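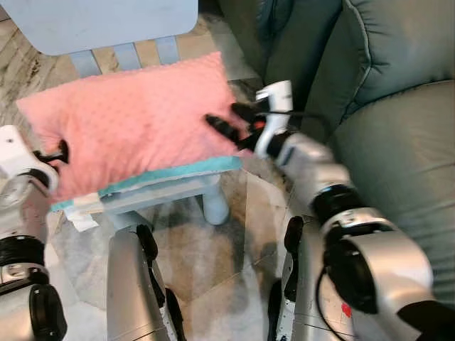

Gripper trial, pre-run and post-run safety checklist
Site: Valdovinos, living room set-up
Date: Saturday, June 1, 2019
Filled in by: Lizeth Sánchez
Second pair of eyes: Čestmír Jelínek
Finger sets on trial: Irkon standard (bare), Irkon with grip pad, Brusumora soft tip

Mark each line OK, ACTION or N/A. Comments go underneath. Please write more than "fine", Eustaquio reads every one of these when he plans the next round.

1. ROOM AND FLOOR

1.1 Floor clean and dry before power-on. OK
Tiles wiped and left to dry. They are polished and they throw a lot of light back, so Čestmír checked the head camera exposure before we started and knocked it down a notch.

1.2 Walkway clear on both sides of the base. OK
Just enough room beside the recliner. I'd still like it pushed back a hand's width for the wide arm poses.

1.3 Low furniture steady, no rocking. OK
Pushed on each corner by hand. Solid.

1.4 Emergency stop within reach of the person watching. OK
Tested from both spots. Tarık, the new button is lovely, you can hit it with an elbow!

2. ARMS AND CABLES

2.1 Joint covers seated, no gaps. OK

2.2 Cable loops free through the full reach. ACTION
Right arm loop is fine for anything at table height but gets tight when the arm goes across the body. Needs a longer clip. I have asked Heriberto to bring one from Zuluvholm.

2.3 Both arms return to rest without touching the body. OK
Ran it three times at slow speed and once at normal.

2.4 Force limit set for soft goods. OK
Set to 14 newtons on both sides. We began at 30 in March and it was much too keen, the cushions came out looking like bow ties.

3. FINGERS AND PADS

3.1 Finger screws checked with the small driver. OK

3.2 Pads flat, no lifted edges, no fluff. ACTION
I'm so pleased with how the padded Irkon set is doing. It has done 500 closes since the last change and the grip on plush fabric is still the best of the three by a long way. The finish on the pad is the speckled reddish-brown one, gritty to look at like fine sandpaper, and it runs from the rounded tip right down the inner face, so you get hold of the cloth whichever part of the finger meets it first. Action is for fluff only: brush the pads between items and put the brush back in the lid of the case. 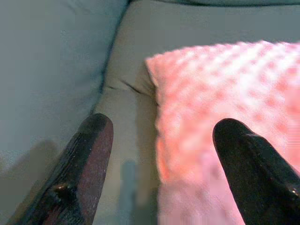

3.3 Wrist camera view usable with fingers open. OK
My favourite line on the sheet this time, as the wrist camera is the thing we've argued over most. With the old mount the fingers hid nearly everything you wanted to see. On the new one you can look straight through the gap, and even with a fingertip hovering over the pink fabric the raised dots are easy to make out. Close to the bottom it does go soft and pale, so Čestmír wants to try a shorter focus setting before we call it finished.

3.4 Fingers open fully and close evenly. OK
The Brusumora set closes a touch slower on the left. Same as last time, no worse. Written on the lid of its case.

3.5 No sharp edges where fabric can catch. OK
Ran a pair of old tights over all three sets (best test there is). One tiny snag on the bare Irkon, filed down and tested again.

4. DURING THE RUN

4.1 One person watching, hands off the keyboard. OK

4.2 Two-handed lifts started at slow speed. OK
Please keep doing this. When the two arms disagree about where the ends of a cushion are, slow gives you time to reach the button.

4.3 Item checked for pulled threads and marks after each set. OK
Nothing from the padded set or the Brusumora. Slight flattening of the pile from the bare fingers, which brushed out.

4.4 Care labels and loose trim noted before gripping. ACTION
Labels are a real catch point. Add a box for them to the item card.

5. AFTER THE RUN

5.1 Arms at rest, power off, key out. OK

5.2 Close counter written in the log. OK
Pads are due for changing at 4000. Plenty left.

5.3 Finger sets back in the right cases. OK

OPEN ACTIONS
2.2 Longer cable clip, right arm: Heriberto
3.2 Brush pads between items: whoever is watching
4.4 Label box on item card: Lizeth

Next round: same items, padded Irkon against Brusumora only. Tarık to bring the knitted throws.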